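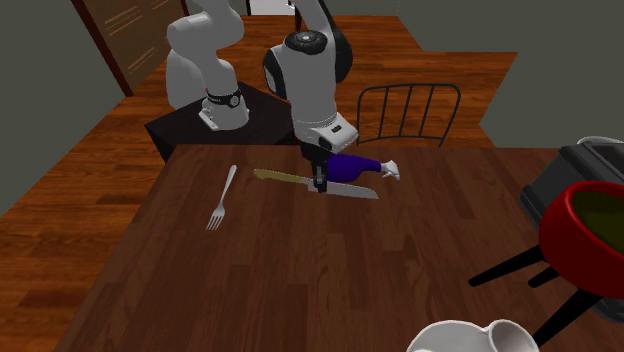 Second-hand dining tables make up a good share of what comes through the Grelberg furniture shop, and we are asked about them more than anything else. Most people want to know whether a table is worth the money before they arrange a van. A plank top, like the brown wooden one at the start of this item with its dark and reddish boards and narrow seams, is the sort we are asked about most often. The seams are where crumbs collect, and they are the first thing to check when you view one in person. Run a fingernail along two or three of them. If it drops in deeply at one end and hardly at all at the other, the boards have moved and the top may rock a plate.

Next, get underneath. Sellers rarely mind if you ask, and a torch on your phone is enough. Look for fresh screws beside old holes, for brackets that don't match each other, and for glue that has run and set in drips. None of these should put you off by itself. A well-repaired table can last as long as one that never needed repair. A leg that has been reglued at a slight angle is another matter, and you will feel it if you push the top gently from one end.

Measure before you go. Write down the width of your front door, the turn at the foot of the stairs and the space you have with the chairs pulled out. A table 160 cm long will seat six if the legs are at the corners, but only four in comfort if it has a wide frame at each end. We have had three tables returned since March, all of them because they would not go round a hallway corner. Legs that unbolt help a great deal, so ask.

On price, the Pandelton range is still the one most people ask for. The older Pandelton tables have a solid top and a plain square leg, and a fair price for one in ordinary used condition is £160. We would pay less for the later version with the drop leaf, as the hinges wear and the replacement part is hard to find. Leckie tables are lighter and usually go for £100. They are good for a kitchen or a rented flat, although the finish marks easily and you should put a mat under anything hot. Savbridge made a heavier table with a shaped edge, and we see so few of those that we can't give a useful figure.

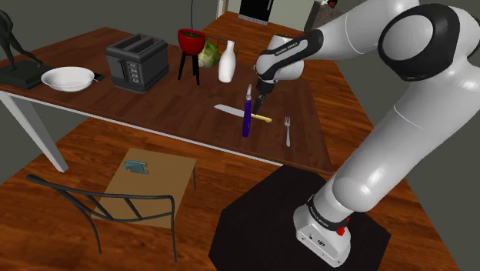 A dark brown top can take daily use, but keep knives on a board.

Marks on the surface worry buyers more than they should. White rings from cups will often lift with a little wax and a soft cloth. Dark rings go deeper and normally need sanding. Light knife scratches can be toned down with a wax stick in a matching shade, which costs very little at any hardware shop. Try it on the underside first and leave it overnight before you decide on the colour. Deep cuts are best left alone unless you plan to sand the whole top, and a veneered top should not be sanded at all by anyone who hasn't done it before.

If you do buy one, leave it in the room for a few days before you oil or wax it. A table that has been kept in a garage needs time to settle in a heated house, and small gaps may open or close. Keep it away from the radiator. After that, one thin coat of oil twice a year is plenty – more than that goes sticky and picks up dust. Wipe spills as they happen and use a cloth that is damp, not wet.

Chairs are a separate question. A matching set adds to the price, and a mixed set of four often sits just as well. The seat should be 28 to 30 cm below the table top. Take a tape measure and check this, particularly with Savbridge tables, which have a deep rail that catches your knees.

We have 18 tables in the shop at present, including several from the Pandelton range and two small Leckie ones with folding legs. New stock goes out on Sat 30 October, and the doors open at the usual time. Payment is by card or cash. We can hold a table for 3 days with a deposit, and delivery within the town is charged by distance. Please bring your measurements with you, and a blanket if you are taking the table home in your own car.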